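Lindisa (novella)

21 shares

Lindisa is a horror novella, first published in English by the small press Brekke in June 2024. Author anonymous, and still is. It is set in the fishing village of Ullden and on the tidal island opposite, Lindisa, which gives the book its name. Usually shelved as folk horror, though several reviewers preferred "ghost story" and the publisher just put "a winter tale" on the cover.

Background

Brekke had until then put out reprints – old sea stories, a cookery book, two volumes of local legends from Gronlow and the coast north of it. Lindisa was its first new fiction. According to the publisher's note the manuscript arrived by post with a covering letter asking for no name on the book and no author photograph. The letter was signed with a drawing of a fish. It is printed on the last page, very small.

The first printing was 2,305 copies, an odd number which comes from the paper that was left over from the cookery book. Numbered by hand up to 2,000, the rest not. Unnumbered copies have the same text but a plain grey endpaper, and collectors seem to want these more.

Plot

The narrator, a woman in her thirties, comes back to Ullden to empty her grandmother's house before it is sold. Late in the year, short days. The house looks straight across the sands at Lindisa, where nobody has lived since the chapel lost its roof. In the evenings she sees a lit window over there.

She asks in the village. The shopkeeper says it's the sun on the glass. The woman at the post office says there isn't any glass. The ferryman, who has had no ferry for years but is still called that, tells her to keep the curtains shut on that side and to stop setting out two cups, which she hadn't told anyone she was doing.

Most of the middle part is taken up with the house itself. Cupboards, receipts, her grandmother's tide tables with certain nights underlined. The narrator works out that the underlined nights are the ones when the sands can be crossed twice, out and back. She starts to cross. Each time she finds one room of the house on the island, the same as the room she has just cleared, with everything put back in it.

By the final chapters the house in Ullden is empty and the one on Lindisa is full. The last crossing is told in the future tense and it isn't made clear if she comes home. A short closing section, in a different voice, describes the new owners of the Ullden house noticing a light.

Structure and style

The book has 21 chapters, most of them very short. Each is headed with a high water time and nothing else. The times don't run in order. Readers have put them in order and got a slightly differnt story, in which the closing section comes near the start, but the publisher has never commented on whether this was meant.

Sentences are plain, and there is almost no dialogue in the second half. No blood to speak of and only one death, which happened before the book begins. The fear comes mostly from housework – folding, wrapping, carrying boxes downstairs. The grandmother is never described apart from her hands.

Some coastal dialect is used, mainly words for mud and sand. Glossary at the back, one page. Two of the words in it do not appear anywhere in the text.

Setting

Ullden and Gronlow are both used as they are, with street names kept. Gronlow is the town where the bus goes from and where the solicitor has his office, and it is the only place in the book where anyone laughs. The island is drawn a good deal larger than it is. The chapel is real enough in outline but was never lived in.

Reception

Slow to begin with. The first reviews were in horror newsletters and on a couple of reading blogs, nearly all of them warm. The cupboard scene in chapter nine was singled out again and again. One long review complained that the ending "just stops, like a stair that isn't there", which Brekke then printed on the back of the second printing as praise.

Less kind notices found the middle slow and the ferryman too familiar a figure – the old man who warns, seen in any number of books of the type. A few thought the future tense chapter a trick. Readers who came expecting folk horror of the usual kind, with masks and a bonfire, were often dissapointed.

It is often compared with older ghost stories about inheritance, and with haunted house novels where the house copies itself.

Editions

First printing: paperback, sewn, grey card cover. Second printing: same text, with one tide time corrected in chapter four. It's argued that the "wrong" one was right. An audio version, unabridged, has a single reader for all but the closing section.

A large print edition was announced and then put off. The anonymous letter is left out of the ebook.

Adaptations

A stage reading was given in the hall at Gronlow, with over 70 people there and the lights off for the last chapter. No film. Rights said to be unsold.

4 comments

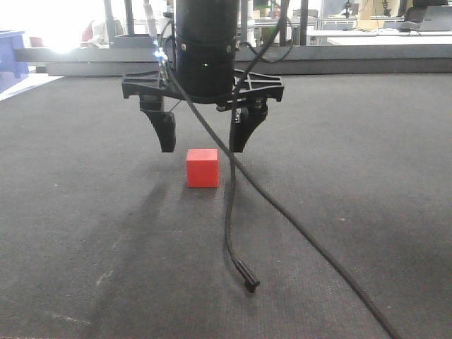
Robotic gripper with its fingers open, small red cube below.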